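Sorting round boards, capacitors and motor bits into trays: how do you lay out your bench?

Forum: Workshop and bench > Small parts and storage

14 replies, 890 views

stojan_g
Posted in November, original post

I strip and rebuild small round driver boards, the red ones with the hole in the middle, and I've been at it long enough to be fed up with my own mess. Up to now everything went into one big biscuit tin and I'd spend more time hunting for a lead with the right plug on it than doing any soldering.

So I've changed to yellow plastic trays with a steel dish for whatever I'm working on. The trays are shallow with rounded corners and I put them out towards the corners of the table. The dish has a sheet of plain white paper in the bottom so I can see small bits when they drop.

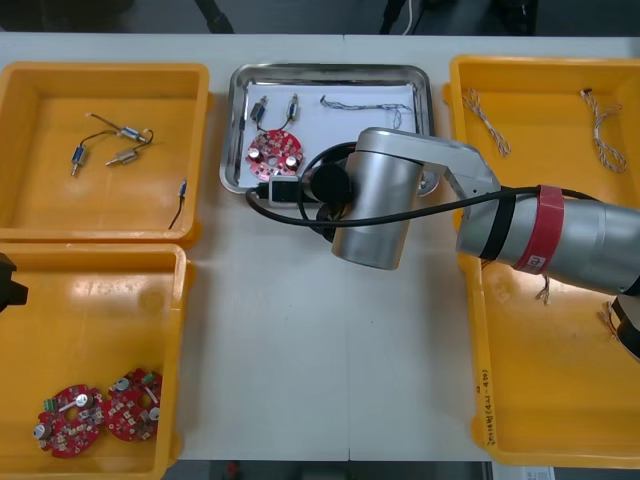
The idea is that boards live in one tray, the metal cylinder parts with leads live in another, and only the thing being worked on goes in the dish. It works for most of an evening and then slowly falls apart. By 10 o'clock I have boards in with the leads and I've stopped caring.

What I'd like to know:

Do you keep the boards flat next to each other, or stand them up in something?
Is shallow better than deep for this sort of part?
Does anyone have a good answer for thin wires? They catch on everything.

Stojan Georgiev

wetonside
Reply

Shallow every time. I had deep boxes for years and you can't see what's at the bottom, so you tip it out, and then you've got a pile on the table and an empty box.

I wouldn't stand boards up unless you've got a proper rack. Those tall can capacitors get knocked and the legs bend. Flat, not touching, two or three to a tray.

tinplate_mo
Reply

Are you not worried about static? Shiny plastic trays are about the worst thing you could pick. I wouldn't put a bare board in one.

stojan_g
Reply

I've not lost a board to it that I know of. I do touch the radiator pipe before I start. The trays came from a kitchen shop, they were cheap and they wipe clean.

tinplate_mo
Reply

"That I know of" is the trouble. A part can be hurt and still work for a year. The black or pink trays cost a bit more but you only buy them once. A mat as well, with a lead to earth.

wetonside
Reply

I think that's over the top for a driver board with can caps and terminal blocks on it. Bare chips, yes. Finished boards get handled all the time.

tinplate_mo
Reply

Stojan's boards have got surface-mount parts all over them. Look at them. I'm not saying he'll blow one up tomorrow, I'm saying if you're buying trays anyway then buy the right ones.

produm
Reply

Leaving static aside, I'd question the steel dish. If there's any charge left in a capacitor and the legs touch the rim you'll get a snap. The paper helps underneath but it does nothing at the sides. I moved to a wooden tea tray with a lip and I've been happy with it.

stojan_g
Reply

Fair point, I hadn't thought about the rim. Mine are discharged before they go in but I can see how one might get missed. The reason I like the steel is the weight. It stays put when I pull at something. A plastic tray that size skates off across the table.

produm
Reply

Stick a square of rubber drawer liner under it. Mine hasn't moved since.

sarno_bench
Reply

On the wires. I do mine like this:

Sort them by the plug on the end and ignore the colour. You're never looking for "a red wire", you're looking for the one that fits.
Wind each bundle round two fingers and put a twist of paper-covered garden wire round the middle.
Put them in a tray of their own. As soon as wires share a tray with parts they hook round the legs and you lift out four things when you wanted one.

That last one made the biggest difference to me. I used to put motors and leads in together as they get used together, and it was a knot every time.

stojan_g
Reply

That's exactly what I do, put them in with the barrels. Right, wires get their own tray. It means a fourth one, but I've got it in the cupboard already.

mrs_stojanovska
Reply

Can I disagree a bit? I do repairs on a kitchen table that has to be clear by tea time, so I can't have four trays sitting out. I sort by job. One tray is one job, with the board, its leads, its plugs and its screws all in it. When I stop, the tray goes on a shelf with a slip of paper saying what it is. Sorting by type is fine if you've got the room and you're making the same thing over and over. With repairs you end up taking one thing from every tray and then wondering where the odd screw came from.

wetonside
Reply

Agree with that for repairs. For batches I'd still go by type.

stojan_g
Reply

Mine are all the same board so I think by type is right for me, but I take the point about the screws. I've lost a few that way.

Had a go with the new layout. Four yellow trays now, one in each corner, and the steel dish in the middle with fresh paper. The table has a join down it near the middle, so I used that to line things up.

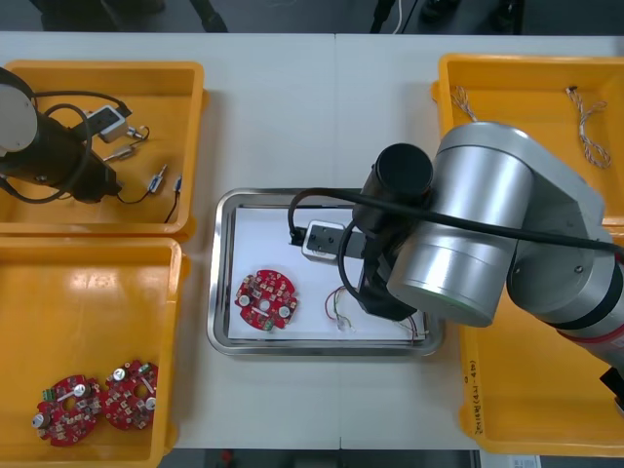 The rule I've set is that the dish only ever holds one board and the bits going on to it. Boards to the left and leads to the right of it, so I reach the same way each time. I've also written out the order I fit things and taped it to the wall. Plugs first, then leads, then a check that nothing is pulling on a joint.

Still to do is the rubber liner under the dish. I've cut the garden wire into short lengths and they're in a jam jar.

sarno_bench
Reply

Looks a lot easier to work at. I'd swap the paper every session. Solder crumbs build up on it and then they get under the next board.

tinplate_mo
Reply

Tidy. I'd still change the trays.

stojan_g
Reply

Noted, and I've priced up some black ones. If I get them the yellow ones can go back to the kitchen for cutlery. I'll change the paper each time as well, I've got most of a ream left over.

produm
Reply

If they've had solder in them I'd keep them well away from the cutlery.

stojan_g
Reply

Good point. Shed, then. They'll do for seed packets.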